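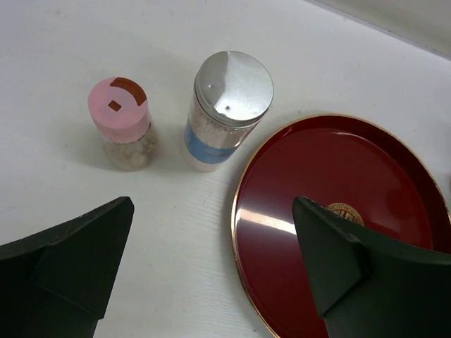 How to Use "Wait at Ease While the Enemy Labors" in a Negotiation

Posted 26th August by Plarnport Strategy Notes
185 shares | 14 comments

Among the Thirty-Six Stratagems, the fourth one is perhaps the easiest to understand and the hardest to do. You choose the place, you rest your people, and you let the other side spend its strength in coming to you. When they are tired, you act.

In old warfare the meaning was very direct. An army that arrived first had food, water and sleep. An army that arrived late had marched many days with heavy loads. In a business negotiation there is no marching, but there is still a side which gets tired first. In this tutorial I explain how to arrange that it is not your side. I used the method several times when I was buying packaging for a small food company, and I also had it used against me, so I will give both experiences.

Before you start

The stratagem works only if you can afford to wait. Please check this before anything else. Write down the last day on which you must have a contract, and then the last day on which you would like to have one. If the two days are almost the same, choose another stratagem, for you are the army that is marching.

You also need a second source, even a poor one. When I negotiated with Galindo for glass containers, my second source was Ravier, whose price was 638 per pallet against the 542 that Galindo was offering. I did not want to pay 638. But I could pay it and survive, and that let me sleep at night during the talks.

Step 1. Choose the ground

Offer to host the meetings. If they take place by video, offer to write the agenda. The person who writes the agenda decides what comes first, how long it takes and where the breaks are. Most people are glad to be free of this work and will give it to you without any discussion.

Put the subjects you care about least at the beginning. I do not mean false subjects, only small ones, like labels on the pallets or the language of the invoice. These must be settled anyway. The other side will arrive at the price after two hours of small decisions, and you will arrive there too, but you knew the order and you kept your attention for the end.

Step 2. Rest your own people

Many readers of strategy books skip this part, as it does not look clever. Send two people who can take turns. While one is speaking, the other takes notes and says nothing. After the break they change. Eat before the meeting. Do not put it at the end of a long day, and if you traveled to another city, do not meet on the day of arrival.

With Drornavent I made exactly this mistake. I took a night train, went directly to their office and began at eight in the morning. They gave me coffee and a very long tour of the factory. By the afternoon I had agreed to a minimum order that was much too large for us, and I remember that I was even grateful, because it meant I could go to the hotel.

Step 3. Let them do the work

Ask for documents that you really need and that take effort to prepare: a breakdown of the price, a delivery plan for each month, a list of what happens if a delivery is late. Each document costs the other side some hours. After they have put many hours into a deal they do not like to see it fail, and a small concession begins to look cheap to them.

Here I must give a warning. Do not ask for things you will not read. Experienced sellers notice it quickly, and they will send you 154 pages of old catalog to punish you. Ask for three or four documents, read them carefully and come back with questions which show that you read them.

Step 4. Stay quiet

After they make an offer, thank them and say on what day you will answer. Then answer on that day and not before. Between the two days, do not send small messages to "keep things warm." Each message tells them that you are thinking about it and that you are not at ease.

If they write to you in the meantime, reply politely and repeat the date. Often the second offer arrives before you have answered the first one. It happened to me with Galindo: the new price came two days early, and I had said nothing at all.

Step 5. Move when they are tired, and move quickly

Waiting is only half of the stratagem. Signs that the moment has come are, for example, a shorter reply than usual, a new person joining from their side, or the sentence "let us try to finish this." At this point, put one complete proposal on the table — price, quantity, dates, payment — and say that you can sign this week. Tired people like to receive something complete.

Do not try to squeeze more after they say yes. I have seen a good agreement lost over free transport, for a sum that was smaller than the lunch bill.

If it is used against you

You will recognize it when the other side is friendly, slow and always asking for one more paper. The best answer is to reduce your own labor. Send what you already have and do not produce anything new without getting something in exchange. Give a closing date to your offer and keep it. My usual phrase is: "This price is valid until the first of October, after that I must calculate again." It is simple, and it moves part of the hurry to their side of the table.

You can also decide to rest together with them. Stop the talks for two weeks and work on other customers. It is difficult if your manager asks every morning for news, so explain it to the manager before you begin.

A last point about time. The whole process with Galindo took seven weeks, and the real talking in it was maybe nine hours. If you count your effort the same way, you will see quickly which side is marching.

Related articles
Borrowing a Road: How to Enter a Market Through a Partner
How to Read an Opening Offer
Make a Noise in the East: Using a Second Subject in Talks
When Retreat Is the Best Choice
Preparing a Two-Person Negotiation Team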